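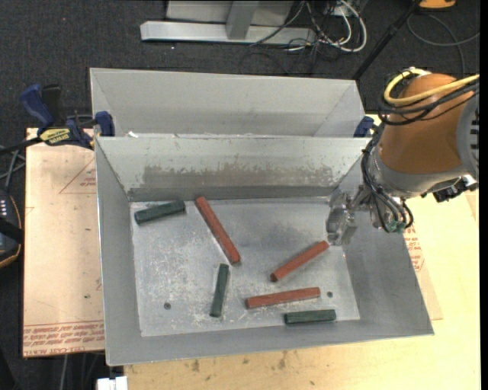

경사진 금속 통에서 각진 막대는 어떻게 눕는가
푸룰몽(Purulmont) 공동 작업실 보관 개선 프로젝트 보고서

작성: 엘시 페어웨더, 스네하 네기, 레프테리스 프사라스
지도: 쇼나 마후이카
제출일: 25. 5. 27.

1. 왜 막대였나

처음 주제는 선반이었다. 작업실 선반을 전부 다시 배치하겠다는 꽤 큰 계획을 세우고 도면까지 그렸는데, 1월 첫 회의에서 쇼나 선생님이 "제일 자주 손이 가는 물건이 뭐예요?"라고 물으셨고 우리 셋이 동시에 "막대요!"라고 대답했다. 그날로 선반 도면은 접었다.

작업실에서는 빨간색과 짙은 녹색의 각진 막대를 조립 실습에 쓴다. 실습이 끝나면 옆면이 비스듬한 회색 금속 통에 도로 담고, 다음 조가 와서 필요한 색을 골라 간다. 그런데 꺼낼 때마다 사람들이 묘하게 오래 머뭇거린다. 막대가 벽에 붙어 있거나, 서로 걸쳐 있거나, 잡으려는 순간 옆의 막대가 굴러와 손가락 밑으로 들어온다. 별것 아닌 것 같아도 한 학기 동안 이 동작이 얼마나 반복되는지 생각하면 무시할 수가 없었다.

그래서 질문을 이렇게 잡았다. 통에 넣은 막대는 주로 어디에, 어떤 방향으로 자리를 잡는가? 그리고 통을 새로 사지 않고도 꺼내기 쉽게 만들 수 있는가?

2. 보관 환경

금속 통은 앞뒤로 두 개를 붙여 쓴다. 벽은 위가 넓고 바닥으로 내려갈수록 좁아지는 모양이다. 오래 쓴 물건이라 바닥에 흰 긁힌 자국이 많고 얼룩도 있다. 뒤쪽 벽 안쪽 면은 아래로 갈수록 닳아서 갈색이 도는 회색으로 변해 있다. 우리는 처음에 이걸 때라고 생각해서 젖은 천으로 한참 문질렀는데 지워지지 않았다. 레프테리스가 손톱으로 긁어 보더니 표면 자체가 닳은 거라고 했다. 이 자국이 나중에 꽤 중요한 단서가 되었다.

바닥에는 작고 둥근 구멍이 있다. 용도는 끝내 알아내지 못했다. 작업실을 관리하는 파오라 파에와이 씨도 본인이 오기 전부터 뚫려 있었다고만 하셨다. 막대 끝이 걸릴 만한 크기가 아니어서 실험에는 영향이 없다고 보고 그대로 두었다.

막대는 단면이 둥글지 않고 면이 져 있다. 완전히 둥근 봉이라면 통 가운데로 쭉 굴러 내려올 텐데, 면이 있으면 굴러가다가 어느 면에서 덜컥 멈춘다. 길이도 다 같지 않아서 짧은 것과 긴 것이 섞인다. 이 두 가지가 겹치니 매번 다른 그림이 나오고, 우리는 여기에 완전히 빠져들었다.

3. 방법

실험은 세 조건으로 나누었다.

조건 1: 평소대로. 실습이 끝난 조가 하던 대로 막대를 한꺼번에 쏟아 넣는다.
조건 2: 한 개씩. 막대를 통의 긴 변과 나란히 들고 바닥 가까이에서 놓는다.
조건 3: 색깔별. 앞 통에는 빨간 막대만, 뒤 통에는 녹색 막대만 넣되 넣는 방식은 평소대로 한다.

조건마다 100회씩 담기와 꺼내기를 반복했다. 담은 뒤에는 위에서 내려다보고 기록지에 막대의 위치를 그렸다. 기록지에는 바닥을 가운데, 벽 옆, 구석으로 나눈 빈 칸이 인쇄되어 있고, 막대를 선으로 긋고 색을 표시하면 된다. 스네하가 만든 양식인데 아주 편했다! 첫 양식은 칸이 너무 잘아서 한 장 채우는 데 진이 빠졌고, 지금 양식은 세 번째 판이다.

꺼낼 때는 다음 세 가지를 적었다.

한 번에 집었는가
집으면서 다른 막대를 움직였는가
손가락이 벽이나 바닥에 닿았는가

꺼내는 사람은 매번 바꾸었다. 같은 사람이 계속하면 요령이 생겨서 뒤로 갈수록 잘 꺼내게 된다. 예비 실험 때 엘시가 혼자 하다가 너무 능숙해져 버려서 그 기록은 통째로 버려야 했다.

4. 관찰한 것

4.1 벽 아래가 제일 붐빈다

평소대로 쏟아 넣으면 막대는 비스듬한 벽을 타고 미끄러져 내려와서 벽과 바닥이 만나는 선 근처에 자주 멈춘다. 뒤쪽 벽 아래가 특히 그랬다. 기록지를 햇빛 드는 창에 여러 장 겹쳐 대 보니 선이 몰린 자리가 시커멓게 보였고, 그 자리가 벽이 닳은 자리와 거의 맞아떨어졌다. 셋이서 소리를 질렀다. 통이 오랫동안 우리 대신 기록을 해 두고 있었던 셈이다!

물론 이것만으로 닳은 원인을 확정할 수는 없다. 청소 도구나 다른 물건 때문일 수도 있고, 통의 앞뒤를 언제 바꾸어 놓았는지도 모른다. 다만 막대가 자주 닿는 자리를 짐작하는 데는 좋은 출발점이었다.

4.2 긴 막대는 대각선을 좋아한다

긴 막대는 한쪽 끝이 벽 쪽에 먼저 닿고 다른 쪽 끝이 가운데로 흘러나오면서 대각선으로 눕는 일이 많았다. 대각선 막대 하나가 바닥을 나누어 버리면 나머지 막대는 그 양쪽으로 갈라진다. 짧은 막대는 방향이 훨씬 제멋대로였다. 통의 긴 변과 나란한 것도 있고 거의 직각으로 놓인 것도 있어서 우리는 어떤 규칙도 찾지 못했다. 레프테리스는 긴 막대가 먼저 들어가느냐 나중에 들어가느냐가 중요할 거라고 주장했고, 몇 번 따로 해 보니 정말로 긴 막대를 먼저 넣은 쪽이 덜 겹쳤다. 정식 조건으로 넣지 못한 것이 아쉽다.

4.3 제일 집기 어려운 것은 구석의 막대

우리는 겹친 막대가 제일 까다로울 거라고 예상했는데 틀렸다. 겹친 막대는 위의 것이 살짝 들려 있어서 오히려 잘 집힌다. 골치 아픈 것은 구석에 혼자 누운 막대였다. 한쪽은 벽에, 한쪽 끝은 다른 벽에 닿아 있으면 손가락이 들어갈 자리가 없다. 사람들은 이럴 때 막대를 손끝으로 눌러 가운데로 끌어낸 다음에 집었다. 즉 동작이 하나 더 늘어난다. 바닥의 긁힌 자국 중에도 이렇게 끌린 자국이 섞여 있지 않을까 하는 이야기가 나왔지만 확인할 방법은 없었다.

4.4 색깔별로 나누면 찾기는 쉽지만

조건 3에서는 고르는 시간이 눈에 띄게 줄었다고 꺼내는 사람들이 입을 모았다. 시간을 재지는 않았으므로 느낌에 대한 기록으로만 남긴다. 집는 어려움 자체는 평소와 별 차이가 없었다. 녹색 막대는 색이 짙어서 벽의 그늘에 들어가면 눈에 덜 띄는데, 녹색만 따로 모아 두면 적어도 빨간색에 시선을 빼앗기지는 않는다. 스네하는 이 부분만으로 보고서를 하나 더 쓸 수 있다고 한다.

4.5 한 개씩 넣기는 효과가 좋고, 아무도 하기 싫어한다

조건 2의 기록지는 정말 아름답다. 선들이 가지런하고 구석이 비어 있다. 꺼낼 때 다른 막대를 건드리는 일도 드물었다. 문제는 실습이 끝나고 다들 집에 가고 싶을 때 막대를 하나씩 눕힐 사람이 없다는 점이다. 일주일 동안 안내문만 붙여 보았는데, 이틀째부터 모두 원래대로 쏟아 넣고 있었다.

5. 개선안과 시험

넣는 습관을 바꾸기 어렵다면 통이 도와주어야 한다. 우리는 돈이 거의 들지 않는 방법을 두 가지 골랐다.

첫째는 구석 채우기다. 졸리무라(Jolimura) 포장재 상자에서 나온 자투리 폼을 삼각형으로 잘라 네 구석에 끼웠다. 막대가 구석까지 들어가지 못하게 하려는 것이다. 첫 시제품은 막대 무게에 눌려 하루 만에 빠졌다. 두 번째는 위쪽을 벽의 기울기에 맞추어 비스듬히 깎았더니 훨씬 잘 버텼다. 폼이 모자라 추가로 산 한 장이 2000원이었다.

둘째는 색 표시다. 통 앞면에 빨간 띠와 녹색 띠를 하나씩 붙였다. 글자는 쓰지 않았다. 띠와 양면테이프를 합쳐 3450원이 들었고, 영수증은 부록에 붙였다.

두 가지를 모두 적용하고 평소처럼 쓰게 하면서 관찰했다. 구석에 끼인 막대가 확실히 줄었다. 색 구분도 생각보다 잘 지켜졌는데, 급할 때는 섞여 들어가기도 한다. 섞인 것을 본 다음 사람이 알아서 옮겨 놓는 모습을 여러 번 보았고, 그때마다 우리는 구석에서 조용히 기뻐했다.

나빠진 점도 있다. 폼 가장자리에서 부스러기가 떨어져 통 바닥에 모인다. 파오라 씨가 청소하기 번거롭다고 하셔서, 다음에는 잘 부스러지지 않는 재료로 바꾸기로 약속드렸다. 그리고 폼 때문에 바닥이 좁아져 막대를 많이 넣으면 오히려 더 겹친다.

6. 한계

기록지는 사람이 눈으로 보고 그린 것이라 그린 사람마다 선의 기울기가 조금씩 다르다. 같은 상태를 셋이 따로 그려 비교해 보니 위치는 잘 맞았지만 방향은 꽤 달랐다. 그래서 4.2절의 방향 이야기는 4.1절보다 약한 근거로 읽어 주면 좋겠다.

막대를 넣은 개수도 매번 똑같이 맞추지 않았다. 실제 실습에서 돌아오는 양이 들쭉날쭉하기 때문에 일부러 그대로 두었는데, 지금 생각하면 개수를 고정한 조건을 따로 하나 두었어야 했다. 통도 이 작업실의 것만 썼으므로 벽이 수직인 통에서는 결과가 달라질 것이다.

7. 다음에 하고 싶은 것

긴 막대를 먼저 넣는 순서 실험은 꼭 정식으로 해 보고 싶다. 벽의 기울기를 바꿀 수 있는 골판지 통도 만들 생각이다. 엘시가 벌써 경첩 부분을 스케치해 놓았고, 보고서보다 그쪽에 더 신이 나 있다. 스네하는 짙은 녹색 막대가 밝은 바닥과 어두운 바닥에서 얼마나 다르게 보이는지를 조사하려 한다. 레프테리스는 폼을 대신할 재료를 찾고 있는데, 지금 후보는 낡은 고무 매트와 코르크다.

8. 역할과 감사의 말

엘시 페어웨더는 담기 실험의 진행과 폼 시제품 제작을, 스네하 네기는 기록지 양식과 자료 정리를, 레프테리스 프사라스는 꺼내기 관찰과 통 표면 조사를 맡았다. 보고서 본문은 셋이 돌아가며 썼다. 몇 주 동안 통 주변을 어슬렁거리는 우리를 참아 준 작업실 이용자 여러분, 청소 시간을 조정해 주신 파오라 파에와이 씨, 선반 도면을 기꺼이 포기하게 해 주신 쇼나 마후이카 선생님께 감사드린다.

부록 목록
가. 기록지 양식 세 번째 판
나. 조건별 기록지 묶음
다. 폼 조각 재단 도면
라. 영수증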